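Bed sheet

A bed sheet is a rectangular piece of cloth used on a bed, either over the mattress or between the sleeper and the blankets. Most beds are made with 2 sheets, a bottom sheet that covers the mattress and a top sheet that lies over the sleeper. In some regions the top sheet is left out and a washable duvet cover takes its place.

Bottom sheets are made in two forms. A flat sheet is a plain hemmed rectangle, and its edges are tucked under the mattress by hand. A fitted sheet has sewn corners and elastic along part or all of the hem. Flat sheets can be used in either position and are easier to fold and iron. They come loose more readily on thick mattresses.

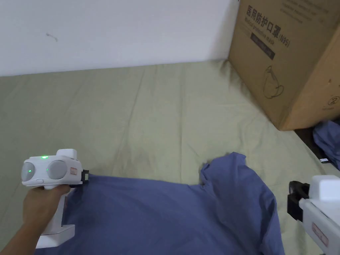 An olive-green sheet with creases and shallow folds.

Cotton and linen are the traditional fibers. Polyester was later blended with cotton to reduce wrinkling and shorten drying time. Two weaves are common. Percale is a plain weave with a crisp, matte surface. Sateen passes several threads over one, which gives a smoother face and a slight shine but snags more easily. Flannel sheets are brushed to raise a nap and are mostly sold for winter use.

Thread count is the number of lengthwise and crosswise threads in a square inch of fabric. Counts can be raised on paper by treating each ply of a yarn as a separate thread, so figures from different makers are hard to compare.

The mill town of Nekdale produced sheeting for much of its history. The Conley mill there ran 533 looms and employed 986 people in its busiest year. It wove an unbleached cotton known locally as Rillus, sold by the bolt and hemmed at home. The mill closed one August, and the weaving shed now holds a textile collection with more than 3,919 samples. 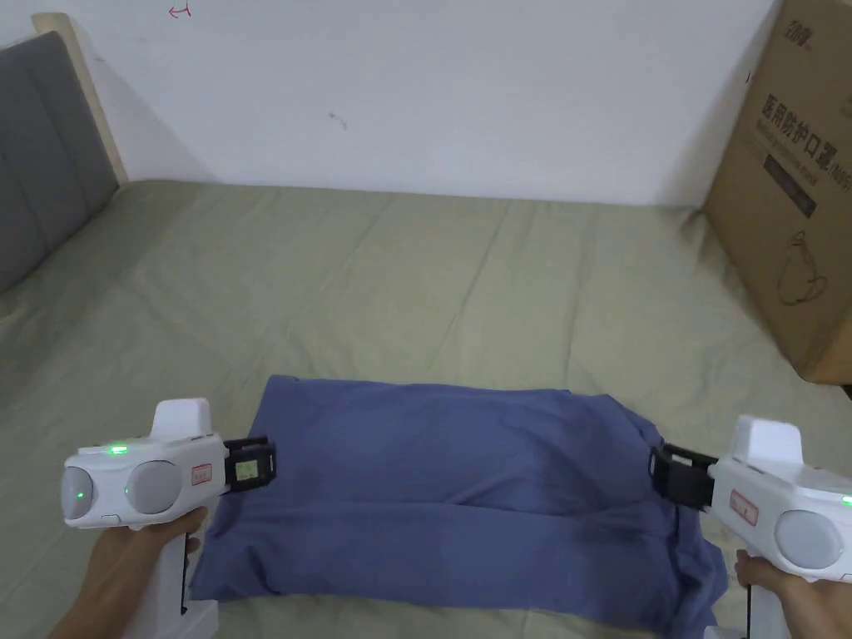

Care and storage

Sheets are usually washed once a week or every other week. Cotton tolerates warm or hot water, while linen is often washed cooler to limit shrinkage. Flat sheets are folded in halves or thirds. Fitted sheets are folded by tucking the corners into one another first.

See also: Blanket, Duvet, Mattress pad, Pillowcase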